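Home Robotics Help > Arms and manipulators > Calibration

Second arm drifts off target when both arms run, fine on its own

Posted by Strazds, August 22, 2020
Viewed 479 times

I have two small arms fixed to a bench in a shared workshop in Nunthorpe. They put crockery away: plates into a rack, mugs onto a mug tree. The controller is a second-hand desktop running Jirnum, and each arm has its own serial adaptor. One 24 V supply feeds both. The head camera is on a pole at the back of the bench and sees the whole working area.

The left arm is fine. It has been fine since January. The right arm is fine too, as long as the left one is parked with its motors off. When both are powered and moving, the right arm finishes its moves short of the target. The error is 13 mm at full reach and hardly noticeable close in. It is always in the same direction, downwards and slightly towards the base.

I have done the following.

Recalibrated the camera against a printed board. No change.
Swapped the serial adaptors over. The fault stays with the right arm.
Changed the order in which the arms start up. No change.
Lowered the speed limit to half. The error is smaller but still there.
Checked the base bolts with a spanner. All tight. 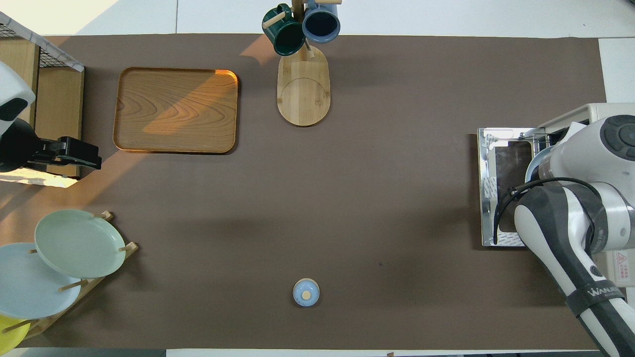

The log for the right arm gives no faults. The joint positions it reports at the end of a move are not the ones it was asked for, and the shoulder is the worst of them. With the mug tree up near the top of the mat the arm needs most of its reach to get to a peg, so that is where I notice it first. It touches the mug on the peg below the one it should be aiming for. Plates are more forgiving and the rack, down in the lower left corner, is mostly the left arm's job, so I get away with it there.

I would like to know whether this is a power problem or a tuning problem before I start taking things apart. The supply is rated well above what the two arms should draw according to the data sheet. I do not own an oscilloscope, but there is one in the workshop that I can book.

Accepted
Brumis
3617 points

It is very likely power, and the rating of the supply is not the part to look at. Look at the wiring between the supply and the right arm.

Your description has three useful facts in it. The error depends on reach. It depends on whether the other arm is drawing current. The reported joint positions disagree with the requested ones. The last of these rules out the camera, because the camera has no say in what the joint encoders report. The first two together suggest that the shoulder motor is not getting enough voltage to hold the load at full stretch, so the position loop settles with a standing error. A controller with little or no integral term will do this without logging a fault.

If both arms are fed from one pair of wires, with the second taken off the first, then the right arm sees the voltage drop caused by both. You do not say whether this is the case. It is how most people wire a second arm when they add it later.

Do this in order:

1. Put a multimeter across the power terminals at the right arm's base. Do not measure at the supply, where it will look perfect.
2. Hold the right arm out at full reach with the left arm off. Write the voltage down.
3. Power the left arm and have it hold a plate out at full reach. Write the voltage down again.
4. Repeat step 3 with both arms moving. A meter will average out the dips, so use the oscilloscope for this one if you can book it.

A drop of more than 2 V between steps 2 and 3 is enough to explain what you see. Run a separate pair of wires from the supply to each arm, in a thicker gauge than you think you need, and keep both pairs the same length. Crimp the ends. Do not tin stranded wire and then put it under a screw terminal, as the solder creeps and the joint works loose.

If the voltage holds steady, come back and post the loop gains for the shoulder joint. It would then be worth raising the integral term slightly and putting a limit on it, but I would not touch the gains until the supply has been ruled out. Tuning around a sagging supply gives you an arm that overshoots on the day you fix the wiring.

One separate point. You have a cable looped over the right arm. Work out how much slack it has when the arm is stretched right out. A cable that pulls tight near the end of travel can also give an error that grows with reach. It would not explain the dependence on the left arm, so I doubt it is the main cause, but it can add a few millimetres. Leave enough of a loop for the full travel and fix it at the base.

qvarn_bench

Had similar with mine. Turned out to be a loose grub screw in the shoulder. Take the cover off and check, it is a ten minute job. Also I would get rid of the mat if it can slide at all, mine moved a bit each time the gripper touched it and all my taught positions went off.

Comments on this post

Brumis: A loose grub screw would show up with the left arm off as well. It would also leave the encoder reading correct if the encoder is on the motor side, which does not match the log.

qvarn_bench: Fair enough. Still worth checking.

Strazds: The mat is held down with double-sided tape. I did check the screw and it is tight.

Strazds

Reporting back with measurements. Brumis was right about the wiring. The right arm was fed from the left arm's terminals through a length of thin twin flex that I had meant to replace.

Right arm alone at full reach: 23.6 V at the base.
Both arms holding at full reach: 21.1 V.
Both arms moving, on the oscilloscope: dips to 19.4 V.

I have run a separate pair to each arm in 2.5 mm² cable. Both moving, the lowest dip is now 23.2 V. The error at full reach is down to 3 mm. I then gave the cable on the right arm more slack and the remaining error went to just under 1 mm, which the gripper can absorb. The gains are unchanged.

The left arm now overshoots very slightly when it sets a plate down. I will start a separate thread for that if I cannot sort it out.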